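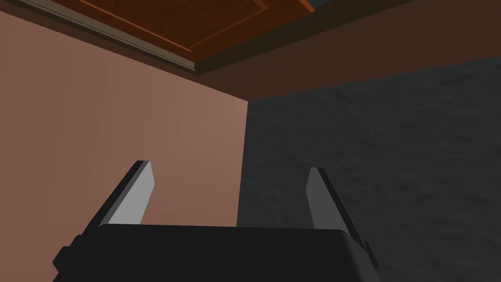

À propos de Tedier

Tedier est une société de distribution en vente directe de compléments alimentaires et de produits d'entretien. Elle commercialise deux gammes, Purgate (entretien de la maison) et Hisis (nutrition), par l'intermédiaire d'un réseau de 3567 distributeurs indépendants. Le siège assure la logistique, la facturation, le calcul des commissions et le suivi réglementaire des étiquetages. La fabrication est sous-traitée.

Statut des distributeurs

Le distributeur exerce en tant que vendeur à domicile indépendant. Il n'est pas salarié de Tedier et ne perçoit aucune rémunération pour le seul parrainage d'un nouveau membre. Les commissions sont assises exclusivement sur le chiffre d'affaires hors taxes des produits livrés et non retournés. Aucun stock minimal n'est exigé à l'inscription. Les commandes annulées pendant le délai de rétractation sont déduites du relevé suivant.

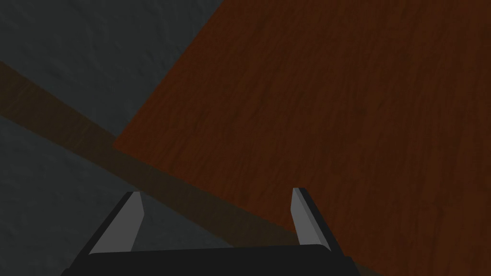

Kazimír Beneš nous écrivait après la clôture du mois d'août que le relevé détaillé par commande lui avait permis de retrouver deux retours imputés sur la mauvaise période, « ce que l'ancien relevé global ne permettait pas de voir ». La correction a été portée sur le relevé suivant. Le format détaillé s'applique depuis à l'ensemble du réseau.

Programme de points Birhane

Le programme Birhane complète les commissions. Chaque commande personnelle ou client génère des points, arrêtés le dernier jour du mois à minuit. Le seuil de qualification mensuel est fixé à 400 points. Les points ne sont ni cessibles ni convertibles en espèces. Le classement est publié dans l'espace distributeur après contrôle des retours. En cas d'égalité, l'ancienneté d'inscription est retenue.

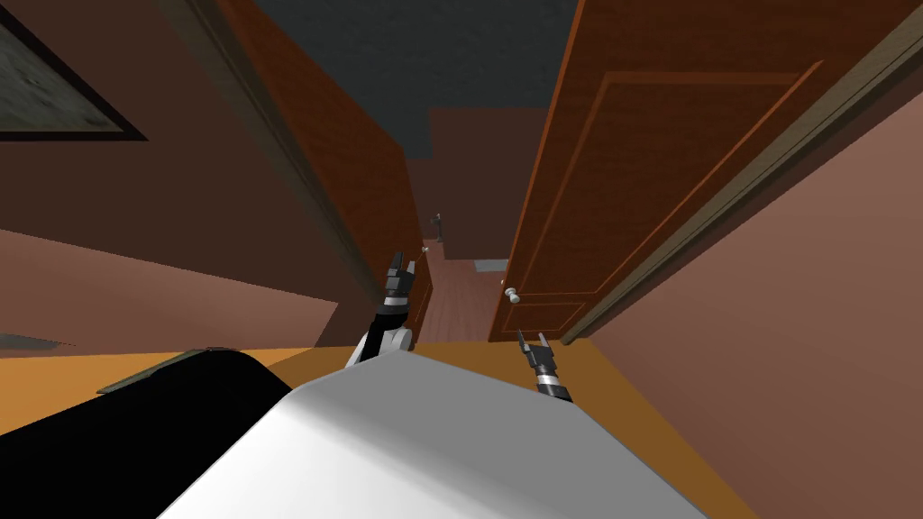 Organisation

L'effectif du siège est de 16 salariés, répartis entre le service distributeurs, l'entrepôt et l'administration. Le réseau est découpé en 13 secteurs. Chaque secteur dispose d'un référent, lui-même distributeur en activité, désigné pour deux ans. Le référent transmet les réclamations qui n'ont pas été réglées au premier niveau et organise les réunions produits.

Les formations initiales portent sur le droit de rétractation, les allégations de santé autorisées et la tenue du bon de commande. 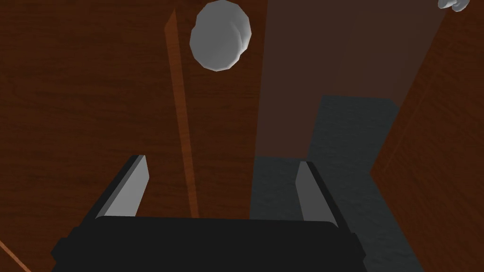
Elles sont gratuites et doivent être suivies avant la première vente. Une mise à jour est demandée à chaque modification du catalogue Hisis, les mentions obligatoires pouvant varier d'une référence à l'autre.

Les conditions générales, le plan de rémunération et le règlement du programme Birhane sont disponibles dans l'espace distributeur, rubrique Documents.

Page mise à jour le 20 sept. 2022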